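Zedcombe Remote Operation Support
Ticket 476
Subject: Recorded pouring demonstrations stop or misalign during replay
Product: Filard teleoperation controller with Vutar recording software
Site: Khattak test kitchen
Priority: Normal
Status: Closed, with one follow-up item open

Summary of the report

The site reported that demonstrations of a pouring task, recorded by remote control, could not be used for training. The task requires the arm to pick up a handled cup, carry it to a bowl, tilt it over the bowl and return it upright to the counter. The operator performs the task with a handheld leader device while the arm follows.

Two faults were described. In the first, the arm stopped following the leader device for a short time at the start of the tilt and then moved quickly to catch up. In the second, the replay of a saved demonstration showed the gripper closing later than the operator remembered closing it. The site asked whether both faults had a single cause and whether the existing recordings could be kept.

The site had collected 156 demonstrations before opening the ticket. The faults were first noticed during a review in January, but the site could not state when they began.

Initial response from support

Support requested the controller log, the session settings file and three saved demonstrations, including at least one in which the operator had noticed the pause. The site was asked not to change the controller settings, update the software or delete any recordings until these files had been received.

The following questions were also sent:

Does the pause occur when the arm is moved through the same path with the gripper empty?
Does the pause occur when the operator tilts the wrist slowly?
Was the leader device calibrated at the start of each session, or only when it was first installed?
Is the wrist camera recording through the same computer as the controller?

Reply from site

The pause occurs with and without an object in the gripper. It is less frequent when the wrist is tilted slowly, but it does not disappear. The leader device was calibrated at installation and again after the arm was moved to its present counter. It has not been calibrated at the start of each session. Both cameras and the controller are connected to the same computer.

The site added that different operators hold the leader device differently. One prefers to begin with the forearm level and another begins with the wrist already turned. The pause is more common in recordings made by the second operator.

Log review

The controller log contains repeated entries marked JOINT TARGET HELD. This entry is written when the leader device requests a position outside the permitted range of a joint. The controller keeps the last permitted target until the request returns to range. It then resumes following at the maximum catch-up speed allowed in the session settings.

In the supplied demonstrations, each held target concerns the wrist rotation joint. The requested angle passes the software limit shortly before the cup would reach its pouring angle. The arm itself has further travel available. The software limit in the session settings file is narrower than the limit set in the controller, and the software uses the narrower of the 2 values.

The settings file appears to have been copied from an earlier task in which objects were moved between trays and no tilting was required. This would account for the first fault. It would also explain the difference between operators, as an operator who starts with the wrist turned has less rotation remaining before the limit is reached.

The second fault is separate. Gripper commands were saved with the time at which they were written to disk. Arm positions were saved with the time at which they were measured. When the disk was busy with camera data, the gripper entries were delayed. The delay varied within a single recording and therefore cannot be removed by moving the whole gripper track earlier.

Actions requested

1. Back up the present session settings file and all recordings to a separate drive.

2. Open the session settings and change the wrist rotation limit to match the controller limit. Do not enter a larger value. The controller will reject it and the session will not start.

3. Reduce the catch-up speed to the lowest setting. If another target is held, the arm should return to following gradually.

4. Change the gripper time source from WRITE to MEASURE. Restart the recording service after this change. Restarting the viewer alone does not apply it.

5. Calibrate the leader device before each session, with the operator's wrist in the neutral position shown in the setup guide. Repeat the calibration when the operator changes.

6. Run the full pouring path with the gripper empty. Confirm that no JOINT TARGET HELD entries appear in the log before placing a cup on the counter.

7. Record a short trial set and send it to support with the matching controller log.

Reply from site after changes

Steps 1 to 5 were completed without difficulty. At step 6, the empty run produced one held target. It occurred at the elbow as the operator returned the arm to its starting position, and it did not affect the pour. The operator repeated the path with a wider return movement and no held target was written.

At step 7, the first trial recording failed to save. The message was BUFFER FULL, RECORDING DISCARDED. The recording buffer had been set to 3,000 entries, which was sufficient for the tray task but did not cover a complete pouring demonstration with both cameras active. The site asked for a recommended value.

Support response

The buffer setting may be left on AUTO for this task. A fixed value is needed only when the computer is shared with other services, and the site has confirmed that it is not. Please select AUTO, restart the recording service and repeat step 7.

When reviewing the trial set, compare the wrist camera and the overhead view at the same recorded time. Attention should be given to the moment of grasp, the start of the tilt and the return of the cup. If the gripper track and the camera views agree at these points, the time source change has taken effect.

Trial set received

The buffer change was applied and the trial set was saved in full. Pictures from the wrist camera and the head camera view were attached to the ticket, along with the controller log.

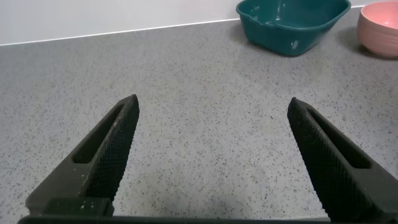

Open gripper at the wrist camera; cup tilted over the pink bowl in the head camera view.
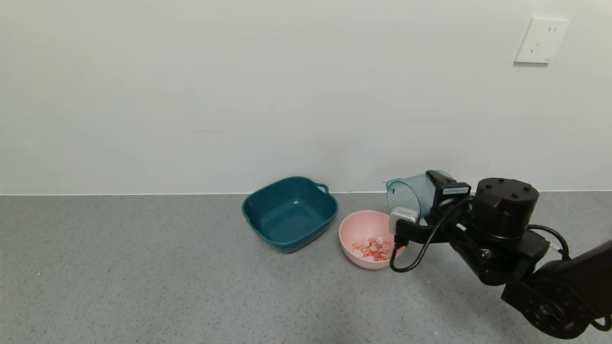
The controller log for the trial set contains no held targets at the wrist rotation joint. Gripper commands and measured finger positions agree throughout, allowing for the normal closing time of the gripper. Support considers both reported faults resolved.

Use of the existing recordings

The site asked whether the earlier demonstrations must be discarded. Support advises the following.

Recordings that contain a held target at the wrist should not be used for training. The sudden catch-up movement would be learned as part of the pour. The review tool can list these recordings by searching the log for the entry name.

Recordings without a held target may be kept for the arm path only. Their gripper track should be marked as unreliable. The software accepts this marking in the properties panel of each recording, or for a complete folder through the batch menu. Marked recordings will be left out of gripper training but will remain available for path training.

No attempt should be made to correct the gripper times by hand. A corrected track cannot be checked against the original measurement, as the measured finger position was not saved while the time source was set to WRITE.

Guidance for further collection

Operators should pause briefly above the bowl before tilting and again before returning the cup upright. The pauses should be left in the recording. They help the review tool divide the demonstration into stages and do not need to be of equal length.

The starting position of the cup may be varied between demonstrations, provided that the operator can reach it without approaching a joint limit. The settings file should be saved under a new name that identifies the pouring task. The tray settings should not be loaded for this work again.

If a demonstration is interrupted, the operator should press CANCEL on the leader device and begin a new recording. Pressing PAUSE and continuing produces a single file in which the arm appears to jump from one position to another.

Follow-up item

The held target at the elbow during the return movement has been passed to the Filard controller group. A warning tone on the leader device has been requested for cases in which any joint approaches its limit. At present the operator receives a message on the screen only, and the operator's attention is normally on the arm. This item will be tracked separately and does not require further files from the site.

Closing note

The site has confirmed that collection has resumed with the new settings and has requested that the ticket be closed. Should the wrist fault return, please reopen this ticket and attach the controller log from the affected session together with the current settings file.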